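Stores walk-round, Leltotum unit – rolls, tubes and poles
Checked June 10, 2019 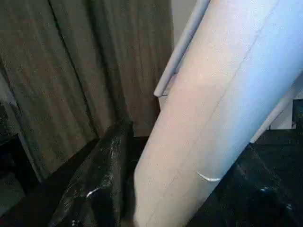

Yasir Talpur

Done in a rush before the Abbasi delivery, sorry for the shorthand.

1. Tubes and rolls stored so they can't roll off – PARTLY
Pale one with the seam down its length, fine where it was. Thin pole right next to it tho, running the same way, hardly a gap. Want them apart. Fingers get nipped pulling one out past the other.

2. Loose edges and tabs taped down – NO
Little white edge showing low down on the big tube. Small thing, but they catch and tear. Tape it. Same comment in May.

3. Surfaces free of dents and damp – OK
Nothing soft to the touch. Ones by the back door want looking at again if it rains.

4. Ends capped or rounded, no sharp edges – OK
Thin pole has a rounded end. Two of the Ristus poles on the top rack don't, caps orderd.

5. Nothing over 18 kg above shoulder height – OK
Moved the heavy Altance roll down myself.

6. Walkway clear, 100 cm min – NO
Measured 52 at the narrow bit by the sink. Pallet needs to go, today please.

7. Labels facing out – PARTLY
Bay 33 all good. Rest are hit and miss, couldnt read half of them without a torch.

8. Lighting – POOR
Back end tube flickering. Reported again.

To do: items 1, 2, 6. Recheck once the pallet's shifted – I'll sign it off then.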